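Working notes for the shared storage of the sewing and packing room, Vorumstead. Last full revision: January 2021.

# Fabric bags: storage and folding

This folder describes how we keep the fabric bags when they are not in use. It covers the bags only. Boxes and paper sacks have their own list, in the folder `zarkberg`, and the rules there are different.

## What is in the folder

- `bags.csv`: one line for each bag
- `folding.md`: the folding steps in long form
- `repairs.md`: what was sewn again, and with which thread
- `old/`: lists from before the move to the Fismont shelves, please do not edit

At present `bags.csv` has 33 lines. Of these, 26 are bags in daily use and 6 are kept for guests. One line is a bag we could not find in November. I leave it in the file until it is found or replaced.

## Columns

| Column | Meaning |
|---|---|
| `bag_id` | short name, also written on the cloth tag inside |
| `print` | the pattern in plain words, for example "citrus" or "stripes" |
| `base_color` | color of the cloth under the pattern |
| `surface` | `coated` or `plain` |
| `closing` | `strap`, `string`, `zip`, `none` or `unclear` |
| `place` | shelf, hook or cart |
| `remark` | free text, please keep it short |

For `print`, write what a person would say when asking for the bag. "Citrus" is enough. We had long discussions whether the fruit is lemon or something else, and it does not help anyone to find the bag.

## Coated bags

A coated bag should not be pressed flat with a heavy object, as the folds stay in the coating and after some months they become white lines. Open it on the table, smooth it with the hand from the middle to the outside, and let it rest before you fold it.

The citrus bag is light aqua-blue with big yellow slices and small gray leaves and branches between them. Its white band, strap or drawstring, goes over the top fold, so in the list I wrote `unclear` for the closing. When it lies bunched on the table like this, begin with the band and lay it to one side before you touch the rest. 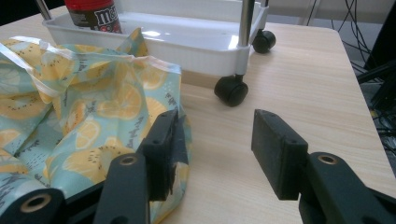
## Plain bags

Plain cotton bags can be folded directly. Fold in half along the long side, then 2 times across. The handles go inside. If a bag is damp, hang it on a hook and write `hook` in the column `place`, and change it back later. Many people forget this second part.

## Known problems

- The tags on the Flores bags were written with a weak pen and some are not readable any more.
- `base_color` was filled by different persons. "Aqua", "light blue" and "turquoise" can mean the same bag.
- The repair list is roughly one season behind.

## Changes

Please add new lines at the end of `bags.csv` and do not sort the file. The line order is used by the printed sheet on the inside of the cupboard door. If you take a bag out for good, write `removed` in `remark` and leave the line where it is.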